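3.2 Why the seedings went wrong

I should say at the start of this section that I played in the Starnero league for 11 years before I ever thought of studying it, so I have a stake in this. I was never seeded. I was never close to being seeded, and for a good part of that time I couldn't have told you how it was done. When I began talking to players for this paper I found that most of them couldn't either, and these were people who had been turning up to the indoor courts every January and grumbling about the draw over a cup of tea afterwards.

The rule itself is short. Your points from the last two seasons are added up, the older season counts half, and the top names are kept apart until the quarter-finals. Fine. The trouble starts with people who miss a stretch. Kwabena Abubakari, who was good enough to let me quote him at length, had a bad shoulder and sat out most of a winter, and he came back to find himself drawn against the top seed in the first round at Frimpong. He lost in two sets and dropped again. "I wasn't a worse player," he told me, "I was just a player with a gap." I heard versions of that from a lot of the 33 players I spoke to, and I've kept his wording because it was the clearest.

Adom Owusu, who ran the draws at the Woken club for a good while, sees it the other way. He thinks a seeding ought to be earned on court and that a protected ranking only moves the bad luck on to somebody else (usually a teenager, he says, and usually one who has driven a long way with a parent). I went in disagreeing with him and came out less sure. In the Woken draws I went through, four players came back from a long lay-off, and every one of them met a seed before the third round. That is a tiny number and I wouldn't hang much on it — but it does fit with what the players say they remember.

What surprised me more was how much the ranking changed the way people behaved. Players near the cut-off entered events they had no wish to play, just to pick up a few points. One woman played Grulelus with a cold because she was a single win short of a seeding. Others went the opposite way and stopped looking at the list altogether, and those were often the ones who said they were enjoying their tennis.
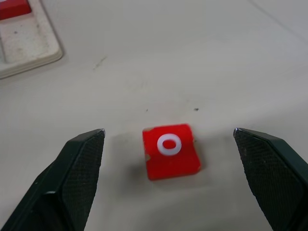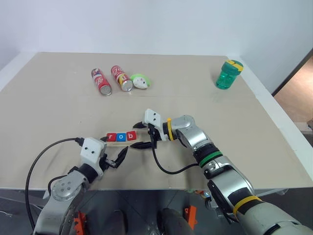
Figure 4. A red block with a white letter O, and tiles spelling "rob" on a small rack.

3.3 What the players would change

I asked everybody the same thing at the end of our chat: if you could alter one part of the system, what would it be? I had expected a long list. Most people wanted the older season dropped, or at least counted for less, and quite a few wanted a returning player to keep their old place for the first couple of events. Adom wanted nothing changed except the date the list goes up, which he would bring forward so that people could plan their travel.

My own view has shifted a bit while writing this. I'd keep the points as they are and give the league a small amount of room to use its judgement after an injury, with the reasons written down where everyone can read them.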